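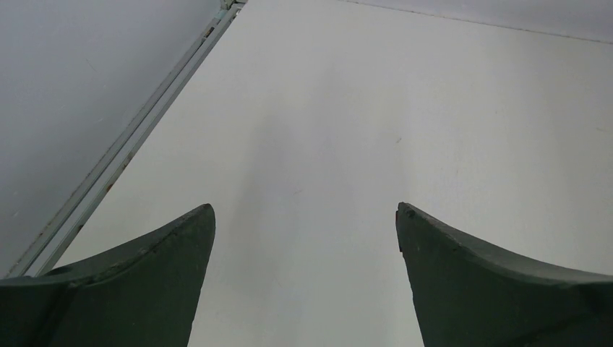 Clearing off the big white table (finally!)

If you've been reading for a while you know I have a thing about flat surfaces. Give me one and I will fill it. Mail, seed packets, the good scissors, the bad scissors, a bowl of keys for locks we don't own anymore. So when I say I spent a whole Saturday getting one tabletop back to plain pale nothing, please understand that this was a big deal for me!

I got the table secondhand in April from Krisztina Gál, who was moving to a smaller place and wanted it gone by the weekend. It's a Cludar, the long one, and the top is that very light gray that everybody calls white. I paid 200 for it and she threw in a desk lamp I've never once plugged in. My plan was to have a proper work table for cutting fabric and wrapping things and maybe doing a puzzle in the winter. You can guess how long that lasted. By the middle of summer I was cutting fabric on the floor again.

So, Saturday. I made coffee, put on the radio, and got three boxes out of the hall closet: keep, go, and somebody else's. The somebody else's box filled up first, which I was pretty smug about until I found out that most of it was mine after all (the tape measure, the phone charger, a library book that I'd blamed on two different people).

The button jar was what really slowed me down. I knocked it over in the first ten minutes and then, of course, I couldn't just scoop them back in. I had to sort them. The label says 1,000 assorted buttons and I sorted every last one of them by color into muffin cups and came out with 1,026, so somebody at the button factory was feeling generous. That was lunch and most of the early afternoon.

Then the paper. I used to keep everything in one of those Leltico accordion files, but the elastic gave out and I never replaced it, so the papers had been living in a stack with a mug on top. Most of it was old. I kept the warranties, the sewing patterns, and a birthday card from my aunt, and the rest went in the recycling. I'd been putting that off for months and it took me less time than the buttons!

Once everything was off I gave the top a good going-over. I started with plain warm water and a drop of dish soap, wiped with an old T-shirt, then went over it again with a clean one. Tamás Barta from down the street swears by a paste of baking soda for light tops like this one, and it did lift the ring from the mug. Go easy with it though, and use your fingertips on the cloth, no scrubbing. I also tried the spray I had under the sink (Andrade, the lemon one) and I wouldn't bother again. It left streaks I could see from the doorway and I had to go back to the soap.

A pale top shows you everything, by the way. There's still a tiny dark speck toward the middle right, plus a few faint smudges here and there, and I'm making my peace with them. Krisztina had the table for years before me and I'm sure some of that is hers. If anybody has a trick for little specks that doesn't involve bleach, leave me a comment, I'll try it on the underside first.

The new rule is that the table gets cleared every night before bed, even if that means moving a pile to a chair. (The chair is a separate problem.) The muffin cups of buttons are up on the shelf for now and I need something with lids before the cat finds them. I was looking at the Tramach drawer units but they're deeper than my shelf, so if you know of a narrower one, tell me that too.

Next up is the curtain lining, which has been pinned since June and is going to get cut at a table like a civilized project.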